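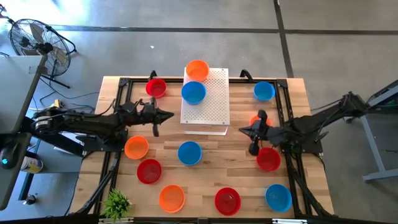
2026-01-15. Entry by E. Bustos, read by F. Carretero. Water absorption trial on the Tendley oil finish, second series, continued from the November entries. The butcher-block top, made up of light strips, remains the reference surface for color, and all test pieces are to be compared with it under the same light. Twelve offcuts were coated with the Borus oil and left for 40 hours before sanding. The sanding grit was 80 for the first pass, as in the first series. The Vevell pieces received two coats and were numbered on the underside in pencil.

Mass gain after soaking was lowest in the Vevell pieces. The Borus pieces showed raised grain along the end cuts, and two of them must be repeated, the lid of the soaking tank having been left open overnight. Mr. Carretero considers the end cuts too rough to give a fair reading and has requested that they be trimmed again on the fine blade. 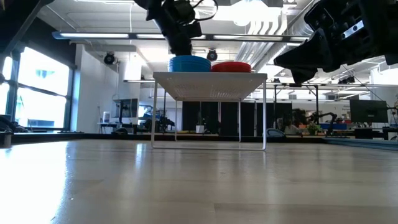 Pale glare across the planks, toward the left.

Gloss readings shall be taken with the blinds lowered. The Seyoum meter drifted during the morning and was returned to zero before the last set. Values recorded prior to that adjustment are struck through in the table and shall not be used.

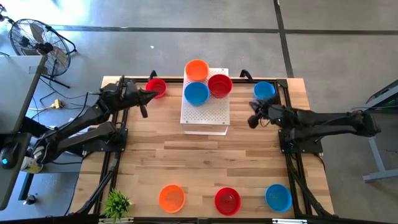 Tabletop strips in tan, honey and darker brown.

Outstanding: order end-grain sealer; relabel the second drying rack; confirm with Tendley whether the thinner was changed between batches.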